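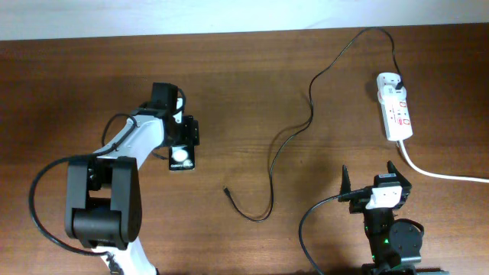 Open day, Kistthorpe workshop, 27/09/2022

Writing this up the same evening while it's still fresh, with my feet up and the last of the visitors' cookies, so forgive the rambling.

We had 40 people through between lunch and closing, which is more than we got in July, and a much nicer crowd too (lots of questions, very little leaning on things). Bindu Chettiar did the welcome and the safety talk and I had the two-arm table for the whole afternoon. I'd meant to swap over with Ineke at the halfway point but we were both having too good a time to stop!

The two arms went on the brown wood table, the white and black one to the left and the smaller, mostly black one at lower right, with the power strip up on the right side where I could get to the switches without reaching across. I liked this layout and would do it again. The cables are another matter. One thin black one was left wandering over the middle of the table in loops, and a lady from the Cavetti group asked me very kindly whether it was meant to be like that. It was not. Clips next time, please, and the spare ones are in the drawer under the vise.

Demo notes, for whoever runs it next:

The pick and place with the foam blocks is still the crowd favorite. I ran it 19 times and had to step in on 14 of those to straighten a block by hand, which sounds terrible written down, but people loved that part. They lean in and start coaching the arm like it's a toddler with a spoon. I think we should leave some of that in even once the gripper offsets are fixed.

Slow speed is the right speed for visitors. I tried the faster setting for one group of students and they all took a step back and stopped asking questions, so I went back to slow and the talk picked up again.

Put the green light on the smaller arm into the opening talk. Three separate children asked what it was for and I gave three slightly different answers.

The gentleman from Lasov wanted to know about payload and I didn't have the figure in my head. I've promised him an email. Ineke, could you look it up before I guess?

Toma sent two of their apprentices and they stayed right to the end, wanting to know how we teach a new position. I let them each have a turn at the keyboard and they were careful and quick. I've written their names on the whiteboard, do not wipe it.

Still to do: recheck the zero on both arms before Bindu needs them, order more foam blocks (the 48 mm ones, the others are too fat), and find out who has the long extension cord.

Table stays set up overnight. Strip gets switched off last thing, I'm going down to do it now.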